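Aquatics > Outdoor Pools > Covers and Reels

Print this page | E-mail this page

Tanorel Outdoor Pool Cover and Reel System

The Tanorel system is a floating thermal cover and powered storage reel for outdoor public swimming pools. It is supplied by Javby to municipal pools, swim clubs, campgrounds, and school districts. The cover reduces overnight heat loss and evaporation and keeps leaves and other debris out of the water while the pool is closed. It is not a safety cover and must not be relied on to prevent entry to the water.

Each system is made to the dimensions of the pool. The cover is supplied in sections, one for each pair of lanes, and the sections are joined along their long edges with overlapping flaps. A standard order for a six-lane pool consists of three sections and one reel. Pools with ramps, steps, or curved ends can be covered, but a drawing must be approved by the customer before the material is cut.

Cover Material

The cover is a closed-cell foam sheet bonded between two layers of woven polyethylene. The upper layer is treated against sunlight and is available in blue or gray. The lower layer is white. Leading edges are fitted with a sealed float and a stainless steel pull ring at each corner. The material should not be folded for storage, and it should not be left on the reel in direct sunlight without the reel cover supplied with the order.

Pool water must be within the normal operating range for chlorine and pH before the cover is put on. Following shock treatment, the cover must remain off until chlorine levels have returned to that range. Damage from high chemical levels is not covered by the warranty.

Reel

The reel frame is galvanized steel with a powder-coated finish. The drum is aluminum. The Tello drive unit runs on a rechargeable battery and is operated from a keyed control box on the frame. The key can be removed only when the drive is stopped. A hand crank is included for use when the battery is being charged.

The reel may be fixed to the deck or mounted on locking casters. Customers who choose casters should confirm that the deck is level along the full storage position. A loaded reel with three sections weighs 662 pounds and should be moved by two trained members of staff.

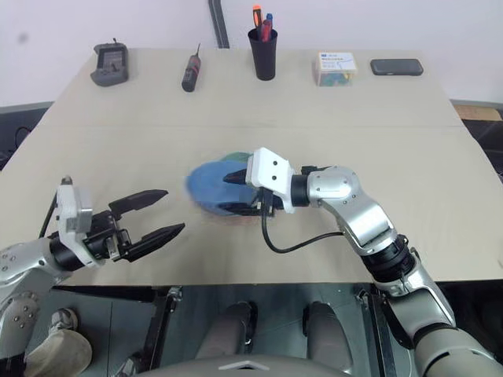 Small items spaced along the back of a worktable.

Ordering and Measurement

Customers are asked to complete the measurement form and return it with a sketch of the pool. The sketch should show the position of ladders, handrails, starting blocks, and lifeguard chairs. Measurements are to be taken at the waterline, wall to wall, and given to the nearest half inch. Where the pool is being resurfaced or retiled, measurements should be taken after that work is finished.

Production takes roughly 47 business days from approval of the drawing. Pools that plan to open for the season at the end of May are advised to return their approved drawings no later than the middle of March. Orders received in April will be accepted, but delivery before opening day cannot be promised.

Delivery is by flatbed truck to the nearest paved access point. The customer is responsible for unloading and for moving the crates to the pool deck. Crates measure up to 9 feet in length.

Installation and Staff Training

Installation by Javby is optional for deck-fixed reels and is not required for reels on casters. One training visit is included with every system. The visit is led by Arnulfo Pacheco or another member of the field team and covers putting the cover on, taking it off, daily checks, and battery charging. Facilities should arrange for all opening and closing staff to attend, as additional visits are billed separately.

Swimmers must be out of the water and clear of the deck edge before the cover is moved. No person may enter the pool while any section is on the water. Sections must be fully removed, including the end floats, before the pool is opened.

Winter Storage

At the end of the season the sections should be rinsed with fresh water, allowed to dry, and rolled onto the drum with the reel cover in place. The battery should be taken indoors. A storage bag made by Prasari is available for facilities that need to remove sections from the reel. It is sold singly.

Warranty

The cover material is warranted for 5 years against separation of the layers, on a declining basis. The frame and drum carry the same term. The drive unit and battery are warranted for one year. Claims should be made in writing and should include the serial number from the plate on the control box.

Replacement Parts

Pull rings, floats, straps, casters, crank handles, and keys are kept in stock. Replacement sections are made to order from the original drawing, which Javby keeps on file.

Requests for prices and drawings should be addressed to Roxana Arango, Outdoor Pool Products. Questions about existing systems should be addressed to Eusebio Alvarado, Parts and Service.

Page revised 02/10/2018

Print this page | E-mail this page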